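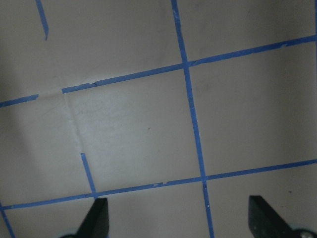
Wrist camera loses the tape grid on the left side of the table

Asked by Mei-kuen Lui in Home Workshop > Robot arms
3 answers

Good evening to all. I am building a small desktop arm in our shared workshop and I would like some advice before I change too many things at once.

The arm should pick up small parts and put each one in a given cell of a grid. I made the grid with blue masking tape on a white surface. The camera sits at the wrist and looks down past the two gripper fingers, so the fingers are always visible at the bottom of the picture. My program looks for blue, makes the lines thin, joins what belongs together, and calculates the crossings. From the crossings it knows where the cells are.

On the right side this works well. The long vertical strip is found every time, also its crossing with the lower horizontal strip, between the fingers. On the left side the program becomes confused. The upper horizontal line has a gap there, and one short piece goes diagonally down to the lower line. The tape also has small nicks along the edges. Sometimes the program reports one large cell, sometimes two cells with strange shapes. In the evening it is worse than in the morning, as the left side is in shadow then.

I measured the placing error with a paper target. In the right cell it was 2 mm, in the left part it was 17 mm, and that is too much for my purpose.

What I have tried already:
- I made the range of accepted blue wider. Then it also accepted a part of the grey shadow.
- I increased the distance over which two pieces of line may be joined. Then the short diagonal piece was joined to the wrong line.
- I calibrated the camera again with the Bokano board. No difference.

My question: should I repair this in the software, or is the tape simply not good enough? I would prefer software, for the tape took me a whole evening and I am not proud of how straight it is.

Comment from Yung-ching Chiu: Is the camera on automatic exposure? Your black fingers take a good part of the picture.

Comment from Mei-kuen Lui: Yes, automatic. I did not think about the fingers, thank you.

Answer by Noelia Calvo (accepted)

I would do both, but the tape first. You ask the program to guess a line where there is no line, and any setting that closes this gap will close some other gap wrongly. You have seen that already with the diagonal piece.

For the tape: take away the short diagonal piece and lay the upper line again in one length, over the place where it is open now. I see also a faint fold in the surface, going down from this gap towards the diagonal piece. Press it flat before you tape. A fold gives a bright edge and a thin shadow next to it, and with a wide colour range this can be taken for a line. The small nicks I would leave. They disappear when you fit a straight line through the whole strip.

For the software, I would change these things, one at a time:

1. Fix the exposure and the white balance by hand.
2. Mask the fingers. They stay in the same place in the picture, so one fixed mask is enough. Draw it a little bigger than the fingers.
3. Work in HSV and give a minimum for saturation. My own value is 74 on the scale of 0 to 255. Yours will be different, but grey shadow has very little saturation and should fall out.
4. Throw away each piece whose angle does not agree with one of the two main directions. I allow a small difference only. The camera looks at a slant, so the two directions are not at 90 degrees in the picture — measure them, do not assume them.
5. Fit the long lines first, and calculate the crossings from the fitted lines. Do not use the ends of the pieces.

If the left part is still bad after this, move the arm so that the camera sees the left cell in the middle of its view, and measure again. Then you know if the error comes from the picture or from the arm.

Answer by Aba Aidoo

Buy a lamp. I had the same trouble with my Keltamon arm and I lost 35 evenings with colour values. One lamp on the left side, with baking paper in front, and I never opened that file again.

Answer by Pui-shan Tang

Do you need the lines at all? If the grid does not move, put four printed markers in the corners and calculate the cells from them. The tape is then only for your eyes and it can be as crooked as you like. The markers must be visible from the height of the camera, so perhaps you need a first look from higher up.

Comment from Mei-kuen Lui: The surface does move sometimes, other people use the table in September for the course. But a first look from higher up is a good idea also with the tape.

Update by Mei-kuen Lui

I taped the upper line again and did points 1 to 3 of Noelia. The program now gives the same cells in the morning and in the evening. Point 4 I still have to write. I have not measured the error in millimetres again, the paper target got glue on it.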